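Open day at the Kolberg packing hall

The Kolberg site opened its small-goods hall to visitors on 9 May 2020. Groups were limited to 20, and I joined the second one. The program covered goods-in, the sorting tables, and the returns desk. I went for the sorting tables.

Goods-in took longest. Pallets come off the dock and are broken down by hand. Mixed cartons go to the left, single-product cartons to the right, and only the mixed ones need sorting by item. Reijo Miettinen, who led our group, put the stock list at 2386 lines, most of them dry food and household goods. The list is kept in a program called Madis, which replaced paper cards in December. The cards are still in a cabinet by the door, and he let us open a drawer. They were filed by supplier and then by shelf.

Flexible packs were the main topic at the tables. A box has six flat faces and a code in a known place. A soft wrapper takes whatever shape it was last pressed into, and the barcode folds along with it. Reijo's advice for reading one by hand was to pull the wrapper tight along the length of the bars before trying the scanner a second time. After 2 failed reads the number is typed in. I asked whether flattening damages dry noodles. He said it does if you press on the block, and that staff are told to hold the seals.

Noodle packets are stored in bins with dividers. They can be stood on edge, which saves floor area but hides the front of the packet behind its neighbor. Lying flat, they slide. The hall has no fixed rule on this and I saw both. Bins from Jiang and Jorovton were on the shelves, the Jorovton ones slightly deeper, and the two do not stack on each other. A visitor asked why both were kept. The answer was price.

The tables have dark tops. Crinkled plastic throws back a lot of light from the lamps overhead, and I found small black print hard to read on white film unless I moved my head.

The returns desk was closed for stocktaking, so we saw it through the window only. Parking is behind the building and the entrance is on the canal side, which the leaflet had wrong. Coffee was served in the corridor. The tour ran 20 minutes over.

Wrappers:

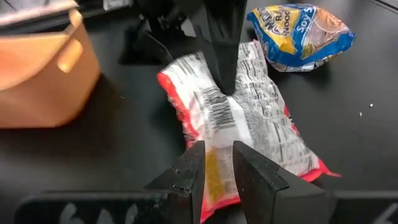
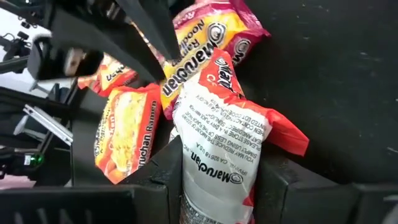
Verena Nägeli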